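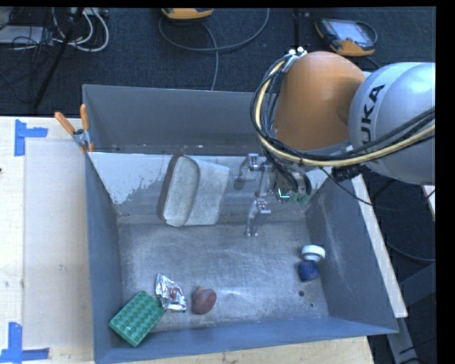

Figure 4.1 A jointed gripper reaches into a metal bin of mixed objects. The cables run along the outside of the arm.

Chapter 4
Picking from a Bin

4.1 A morning at Drornex

On 2018-06-19 I took my second-year students to the open day at Drornex, a company which builds picking cells for warehouses. We saw conveyor belts, a packing line and a very fast machine for closing boxes. Most of the visitors stayed near the fast machine. My students stayed at a small table in the back hall, where one arm was taking things out of a bin.

The engineer at this table was Baiba Kairys. She let the students choose the objects and drop them in the bin in any way they liked. Then she started the program and stepped back. The arm moved above the bin, waited, went down, closed its fingers and came up with a foam ball. At the next try it came up with nothing. One of the students laughed, and Kairys told him to write down what the fingers had touched first. He wrote it, and after this all the others took out their notebooks too.

We stayed at the table until lunch. Many of the questions in this chapter come from those notebooks, and I have kept the wording of the students where I could.

4.2 Why the bin is difficult

In Chapter 3 the part was always in a known position. The arm could repeat one path all day, and the only sensor we needed was a switch that told us the part was there. In a bin we lose this comfort. An object may lie flat, stand on its side or lean against a wall, as the tray-shaped container does in Figure 4.1. Each case asks for a different approach of the fingers, and for some cases there is no good approach at all until another object has been moved.

The walls make trouble also. A gripper has a certain width, and the wrist behind it is wider still. When an object lies in a corner, the fingers may reach it while the wrist hits the rim. Students often forget this in their first exercise, because they draw only the fingers.

Then there is the surface. Foil packaging shines and changes its shape when it is pressed. A bare metal floor gives reflections, and a depth camera can report a hole or a bump where the floor is flat. Kairys told us that her team had recorded 1,743 attempts with one set of household objects, and that 245 of them failed before the fingers had closed. In these cases the planned point was wrong – the hand itself worked as it should.

4.3 What you will learn

We begin with the geometry of the bin and the free space above it. Section 4.5 treats the choice of a grasp point, first by simple rules and then by scoring many candidates. Section 4.7 compares two fingers with suction, using the Mellor cell from Chapter 2 as the second case. The chapter ends with a method for recording failures.

You will need the coordinate frames from Chapter 1. If you are not sure about them, please go back and repeat Exercise 1.6 before you continue.

Before you read further
Look again at Figure 4.1 and choose one object in the bin. Make a sketch of it from the side, with the nearest wall, and draw the fingers and the wrist at the moment of closing. Keep the sketch – you will correct it in Section 4.4.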